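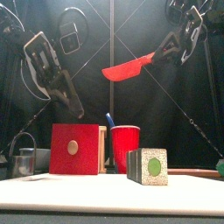
POVHAM, April

Home Products Manuals Downloads Contact
Search this manual Go

Section 8. Setting the Water Softener Control Valve

Applies to the Unero valve head, part 2436. Install the bypass before starting this section.

1. Turn the bypass to BYPASS and open the nearest cold tap until the flow stops.
2. Plug in the transformer. The display shows the time of day – press SET to change it.
3. Enter the water hardness from your test strip. Do not use the figure from a neighboring property.

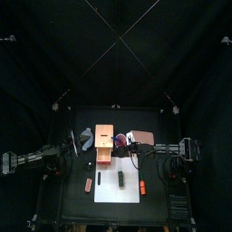

4. Set the regeneration time. The factory setting is 2:00 a.m. on Sunday.
5. Add salt to the brine tank. Keep the level below the top of the brine well.

CAUTION: Do not run the valve on an inlet pressure of more than 380 kPa without the Dedlow reducer fitted.

6. Turn the bypass halfway to SERVICE and let the resin tank fill slowly. Open it fully when the tap runs without air.
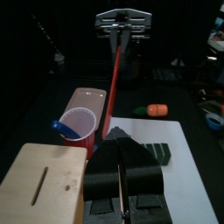

7. Hold REGEN for eight seconds to start a manual cycle. Check the drain line for leaks while it runs.

NOTE: The first water drawn may be tinted. Run the cold tap until clear.

Text: Ekua Dramani. Technical check: Bernd Görtz.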